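Reading time: 2 min

Ticket: attachments rejected or missing on outbound mail, Fustitton site
Opened by: Nomvula Mofokeng
Assigned to: Bongani Nkuna
Priority: 2
Status: closed

Reported fault
Mail sent from the shared mailbox reaches the recipient without its attachments. The message body arrives intact. No bounce is returned to the sender. First noticed on Tuesday when Annatjie Magagula at Mokoena asked for the same price list to be sent again.

Log

09:10 BN. Confirmed with a plain text message and one PDF. The PDF arrived. Repeated with two JPEG files. Message arrived, both files gone. Sent items folder shows them attached.

09:35 BN. Same test from a personal mailbox on the same machine. Both JPEGs arrived. Fault follows the shared mailbox and not the workstation.

10:20 BN. Cleared the local mail cache and rebuilt the profile. No change. Nomvula asked whether file names with spaces could be the cause. Renamed and resent, no change.

11:05 BN. Passed to Gert Zulu for a look at the Fulex relay. Shared mailbox is routed through the relay, personal mailboxes go out direct.

11:50 GZ. Relay log shows the message accepted, then rewritten by the content filter. Entry reads "part removed, policy 9". Policy 9 is the old size rule. It should strip any single attachment over 1,000 KB and add a notice to the body. The notice template is blank, so recipients see nothing.

12:15 GZ. Threshold on the relay is set to 200 KB. The change record for the Cirine migration has 1,000. Looks like the value was typed into the wrong field; 200 is the limit for messages per hour.

13:30 GZ. Threshold corrected to 1,000 and filter service restarted. Asked Nomvula to resend with two pictures from the shared drive, both larger than 200 KB and under the limit.

13:42 NM. Sent. Copy as received at the outside test address:

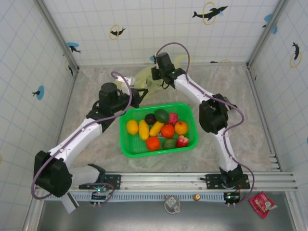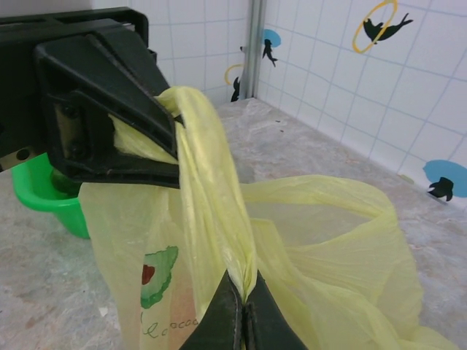

Test attachments 1 (fruit basket) and 2 (yellow plastic bag), as received.

13:50 BN. File sizes and checksums match the originals on the shared drive. Relay log shows no rewrite.

14:25 BN. Sent a 1,400 KB file as a negative test. Stripped as expected, but still no notice in the body.

14:40 GZ. Notice template restored from the backup taken before the migration. Negative test repeated. Recipient now gets the line "An attachment was removed because it exceeds the size limit".

15:15 NM. Price list resent to Mokoena. Annatjie confirms it opened.

Root cause
Wrong value in the size field of policy 9 after migration, together with an empty notice template.

Follow-up
Lingyun Guo to compare the remaining relay policies with the change record. Mail stripped before the fix is not held on the relay and has to be resent by the sender. Separate ticket raised for the hourly message limit, currently blank.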